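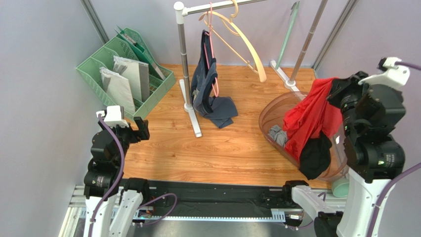 Vilgot wants it written down that a garment on the floor is still part of the task, and that you don't reach in to tidy it while the arms have power. He said so twice before I had my coat off, and once more over the kettle, and of course he's right, although I told him I had been thinking the same thing on the bus and would have liked to be the one to say it.

Wednesday, then, and February 2020 already, and I have promised Kildale a set of house rules for the arms that a new person can read standing up. The old version ran to 89 lines. Olga read it through with great patience and asked which of them I followed myself, and I went rather pink. We crossed out a good deal after that and had a lovely argument about the word "should" (she wants it gone altogether, and I think I've come around).

So I am copying the morning's draft in before I lose the paper, which has soup on it.

Before you start

Clothes in, hangers on the rack, people out, in that order. Say "moving" out loud and wait for somebody to say it back. I know it feels silly the first week! Bonifacio still whispers it.

When both arms share one piece of work, as with a shirt and a hanger, one person calls the stop for both. You never stop one arm and leave the other holding on.
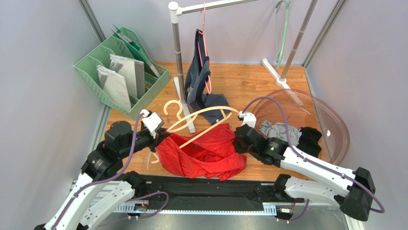

When something goes wrong

Stop first, write second, touch last. Olga wants the note made while the cloth is still where it ended up, and I agreed, though my handwriting suffers for it. Power goes off before a hand goes in, for every single snag, even a sleeve. Check the fingers for cloth before you power up again, and look from the side as well as from the front. 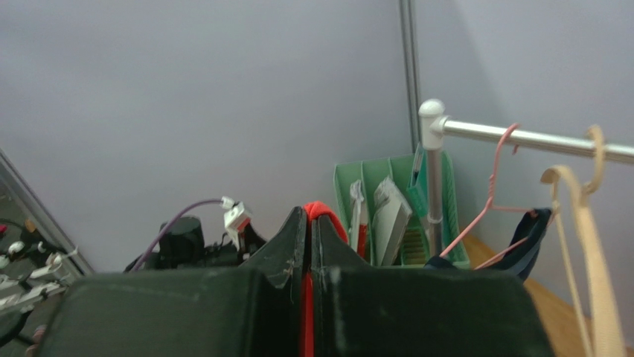 I left the line about sleeves underlined in both colors of pen. Kamarul thinks 2 people at the bench is plenty and Unai would like 4, and I have put off deciding until they've both slept on it. We also need somewhere to keep the notes, and the Drikton binder is full, so I must ask for another one and a proper hole punch this time.

Home late, feet cold, very pleased with the day all the same. Rang my sister and talked her ear off about hangers. Tomorrow I type it up.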